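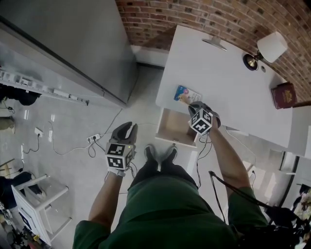
4. Setting up the table and leveling it

Read this chapter to the end before you begin. The work takes one person half an hour, but turning the table over in step 3 must be done by two persons.

The instructions are valid for all Wundine tables with the four-foot base. If you have the model with the center column, please go to chapter 6.

4.1 Before you start

Keep the carton until the table stands level and you are satisfied. Horitz can accept a return only in the original carton with both foam corners.

In the small bag you find 5 adjustable feet (one is a spare), the flat wrench and a strip of felt. The spirit level is not included. A level of short length is sufficient, but please test it first: put it on the table top, read it, turn it by half and read it again. Both readings must be the same.

4.2 Mounting the feet

1. Lay a blanket on the floor. It should be bigger than the table top.
2. Check that the thread inside each leg is clean. Remove paint remains with a dry brush.
3. With the second person, turn the table over and lay it with the top on the blanket.
4. Turn each foot into its leg by hand until it stops. Then turn it back two full turns, so that you have room for correction in both directions.
5. Put the lock nut on hand-tight only. The wrench comes later.
6. Turn the table back on its feet. Lift it by the frame and not by the edge of the top.

CAUTION: Never let the table stand on two feet while you turn it. The feet can bend, and a bent foot is not covered by the warranty.

4.3 Choosing the place

Floors made of tile are often not even at the joints. Move the table a little until no foot stands on a joint – a few fingers' width is normally enough. Against a straight wall leave a gap of 23 mm for the rear edge. If the wall is round or has corners, measure the gap at the point where the table comes nearest.

Note: Do not place the table directly before a heater. The top can become warped, and leveling does not help against this.

4.4 Leveling

1. Put the level along the long side of the table top and read it.
2. Find the lower end. Turn the two feet at this end outward by the same amount until the bubble is in the middle.
3. Put the level across the short side and repeat.
4. Check the long side again. It usually has changed slightly.
5. Press with your hand on each corner. If the table rocks, turn out the foot which has no contact – a quarter turn at a time.
6. Hold the foot with one hand and tighten the lock nut with the wrench.

The maximum height of the foot is reached when you see the red ring on the thread. Do not turn further. For floors with more slope, order the long feet, part number 3000, from the Bozkurt spare parts service.

4.5 After the first week

Wood floors and soft coverings give way under the load. Check the table again after one week, and also each time it was moved. The felt strip is for floors of wood only; on tile it collects dirt and the table can slide.

If a foot does not hold its position, see chapter 7, fault 101.

Questions about mounting: Horitz customer desk, Grallalgate, open until noon on Friday.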